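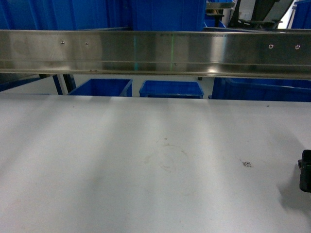
Good practice at a robot cell begins before the first motion command, and this week is all about the habits that get us there. I love this part of the course, and I hope you will too by the end of the lab. Standards have a reputation for being dry, but nearly every clause was written by people who had watched something go wrong and wanted the next crew to have a better day. Take an ordinary work surface. A white tabletop with a faint brownish ring on it, a thin scratch and a few scuffs will hold a part perfectly well, and most of us would walk right past it. An inspector from a vision team would stop. A ring is a round thing with an edge, and a round thing with an edge is exactly what a simple part finder is looking for. Add pale bands of light running from front to back and a soft shadow near the gripper finger, and you have three separate sources of false edges before a single part has been set down.

Week 3: Cell Readiness and House Rules

Reading for this week: Chapter 4 of the course pack, and the Pluveck cell sheet that is posted on the course page. Print the sheet if you can. You will be writing on it.

1. Where rules come from

There are three levels you need to keep apart in your head.

At the top are laws and the regulations that hang from them. You don't get to negotiate these.

Next come published standards. For industrial robots the big one is ISO 10218, which comes in two parts, one for the robot itself and one for the system it is built into. For people working close to robots there is the technical specification ISO/TS 15066. For risk assessment of machinery in general there is ISO 12100. You are not expected to memorize any of them, but you should be able to say which one you would open first for a given question.

At the bottom, and closest to your hands, are house rules. These are written by the people who run a particular cell. They cover things no standard could know about: which bin the rejects go in, who signs the sheet, how clean is clean enough. The Pluveck sheet is a set of house rules. So is the Zenthorpe sheet you'll use in Week 5, and part of the fun is seeing how differently two shops can handle the same problem!

A house rule may be stricter than the standard. It may never be looser.

2. The surface

Back to the tabletop. Most of what students lose marks on in the lab is sitting in plain view on the work surface, so let's spend some time here.

Stains. Wipe first, then look again from low down with your eyes close to the level of the table. If a mark stays after wiping, it goes on the sheet with its rough position. Do not scrub at it with anything gritty. A dull patch in a bright surface is worse for the camera than the stain was.

Scratches. Record them when you find them. A scratch you can feel with a fingernail gets a tick in the second column, and the cell owner decides whether the top is changed.

Small printed marks. If you see a little square code or label on a surface, leave it alone until you know what it is. It may be a leftover sticker, or it may be what the whole cell uses to find itself. In last year's course a pair cleaned one off with great care and then spent the rest of the afternoon on recalibration. Ask first.

Glare. White reflects plenty, and brushed steel reflects everything in streaks. When a steel rail runs along the back of a work area, it can pick up color from whatever stands behind it, and a part finder tuned on color may see blue where there is only metal. The usual fixes are a matte cover, a change in lamp angle, or a mask in software that tells the system to ignore that strip. The Pluveck sheet asks for the first two before the third. Can you see why? A mask hides the glare, and it also hides a part that has rolled over there.

Shadows. The arm brings its own. Check the surface with the gripper parked, and again with the gripper at its lowest working height. Those are two different pictures to the camera and both need to pass.

3. Bins and floor space

Storage bins near a cell are useful and they are also obstacles. Three rules to learn:

A bin inside the reach of the arm is part of the cell. It has to be in the risk assessment and it has to have a marked place.

A bin outside the reach but in a walkway is a trip hazard. Treat it as one even if it is empty.

If every bin is the same color, color can't tell you what is in it. Label the front face and at least one side. Stoyanova, whose handling guide is in the optional reading, goes further and wants labels readable from where the operator stands – try that test on your own station and see how many pass.

Think about heights as well. A bin lower than the table edge is easy to forget, and it is also where a dropped part likes to end up. Decide in advance who gets it out and in what state the robot must be when they do.

4. Fasteners and fixed guards

A fixed guard is only fixed if its screws are in. Look at every screw head on a rail or guard and confirm that it is seated. Standards expect fixed guards to come off only with a tool, so a guard held on by a wing nut fails, however sturdy it feels.

Don't confuse a guard with a bump rail. A rail may be there to stop parts sliding off the back, or to carry a sensor, or simply to stiffen the table. Write down what you believe it is for, then check the cell drawing. If the drawing and your guess disagree, bring it to the group. Those are the best discussions we have all term.

5. The readiness score

Pluveck scores a cell out of 99, which looks odd until you add up the sections. The pass mark is 70. There are 19 items on the sheet, and 3 of them are marked with a star. A starred item that fails means the cell does not run, whatever the total. The starred items are:

Emergency stop tested and within reach of the operator
Fixed guards in place and fastened
No person or loose object inside the marked reach

Please don't treat the pass mark as a target. A cell at 71 is a cell with plenty of open notes.

6. Lab task

Work in pairs. One of you inspects and talks out loud, the other writes. Swap at the halfway point. The robot stays in its stopped state for the whole inspection, except for the low gripper check in section 2, which your lab instructor will run for you.

Hand in one filled sheet per pair and a half page on the item you argued about most. I read these with real pleasure, so let the argument show. Sketches are welcome.

The Fendel stations have slightly different lighting from the others. If you are at one of those, add a line saying which lamps were on.

Sheets go in the tray by the lab door before you leave. The half page can follow by the start of the next lecture.

Handout revised 26 September 2019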